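Cintre Avo, modèle adulte avec barre
Fabricant : Iteck
Référence : 141
Couleur : crème
Conditionnement : carton de 300 pièces

Le cintre Avo est destiné aux boutiques de prêt-à-porter, aux vestiaires d'hôtel et aux pressings. Il convient aux chemises, chemisiers, vestes légères, robes et pantalons pliés sur la barre. Pour les manteaux et les vestes doublées, nous conseillons le modèle Vávra, aux épaules plus larges.

Caractéristiques
Corps en plastique teinté dans la masse
Crochet métallique
Barre inférieure pour pantalon ou jupe
Épaisseur du corps : 13 mm
Compatible avec les tringles rondes jusqu'à 30 mm

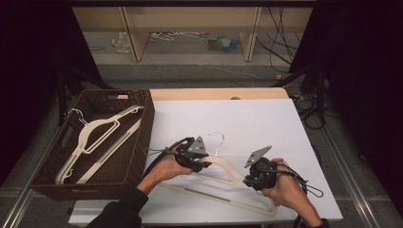

Cintres crème à crochet métallique. Panier en osier non fourni.

La teinte crème peut varier légèrement d'une série de fabrication à l'autre. Si vous équipez plusieurs points de vente, passez une seule commande ou indiquez le numéro de lot souhaité dans le champ « Remarques ». Les lots sont imprimés sur l'étiquette du carton.

Entretien
Nettoyer avec un chiffon humide et un savon neutre. Ne pas utiliser d'acétone ni de poudre à récurer. Ne pas passer au lave-vaisselle. Éviter le stockage prolongé derrière une vitrine en plein soleil, le plastique clair finit par jaunir.

Version antidérapante
Pour les bretelles fines, la soie et la viscose, choisissez la version à bandes antidérapantes. Elle dispose aussi de petits crochets pour les brides. Les bandes ne se vendent pas séparément. 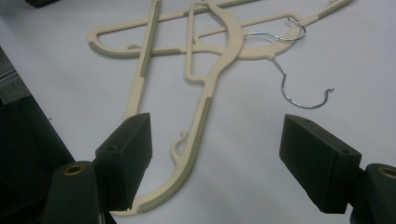 Version beige à bandes antidérapantes gris-vert.

Livraison et retours
Expédition depuis l'entrepôt de Madum. Les commandes validées avant 16 h sont préparées le jour même, hors jours fériés. Les cartons ouverts sont repris s'ils sont complets et que les cintres n'ont pas été étiquetés. Les frais de retour restent à la charge du client, sauf erreur de notre part.

Accessoires
Bagues de taille, XS à XXL
Pinces coulissantes pour jupe
Housse de transport Vávra, longueur robe
Bac de rangement empilable pour réserve

Tarif dégressif à partir du deuxième carton, sur demande.
Fiche mise à jour le 4 novembre 2021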